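The first persimmon I ever bought, I bought for its looks. I was in a produce shop on a Tuesday, killing 30 minutes before a dentist appointment, and there was a whole tray of them by the register, orange as traffic cones, each one wearing its little green collar. I took two. I ate one in the parking lot, far too early, and my mouth felt like I'd licked a wool sweater. I went into the dentist's chair like that. She asked if I was okay.

So I came to the fruit the hard way, and for years I stayed away from the eating end of it. What I kept was the looking. Every fall I put a persimmon on the table, and I've come around to the opinion that one is plenty. A bowl of them is a harvest festival. A single one, sitting on a plain white cloth with a lot of room around it, will hold a whole table together all through dinner (and you can still see the person across from you, which I can't say for my mother's gourd arrangements).

The cloth matters more than I used to think. I went through a long stretch of busy linens, leaves and pheasants mostly, and the poor fruit just vanished into them. Then a friend gave me a cotton one from Clillier, white with a thin gray check, and I was a little disappointed when I unwrapped it. It looked like math homework! But put anything orange on it and you'll see what I saw. The lines are quiet, they give your eye something to do, and the fruit sits there glowing like it's plugged in. I don't iron it much. A ripple or two running across a grid is kind of lovely, and I'd rather be stirring something.

Plates took me longer. White on white is too much hospital for me, and I tried black ones one year and felt like I was eating in a nightclub. Pale green is where I've landed, somewhere between mint and celadon. It picks up the leaves without copying them, and everything from squash soup to a plain fried egg looks good on it. I found most of mine in the back room at Rernia, a secondhand place with 400 odd plates stacked in no order whatsoever, and I paid 75 cents apiece for the chipped ones. Chips face the wall. My guests know the rule.

Now, about eating them. There are two kinds you're likely to meet. The squat ones, shaped like a tomato somebody leaned on, are usually Fuyus, and you can eat those while they're still firm, sliced like an apple. The taller, pointier ones are Hachiyas, and those you leave on the counter until they feel like a water balloon and you're sure they've gone bad. They haven't. That's what I ate in the parking lot, weeks ahead of schedule.

My favorite way with a Fuyu comes from Kiều, a lunch counter near my old apartment, where they served thin slices with lime, a pinch of salt and chili. I've added toasted sesame at home, and I've also forgotten the sesame, and both are fine. The soft Hachiyas I freeze whole – half an hour out of the freezer and you can eat one with a spoon like sherbet.

And if you don't want to eat it, don't. There's a good one on my table most of November that never gets near a knife. Just lift it now and then and check underneath, or you'll be soaking that nice cloth overnight, as I have, more than once.

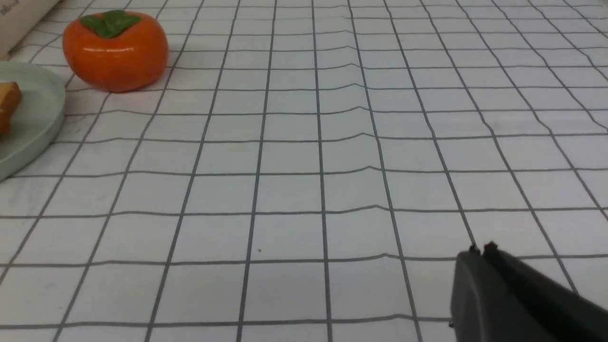
Sisix
Home and Table columnist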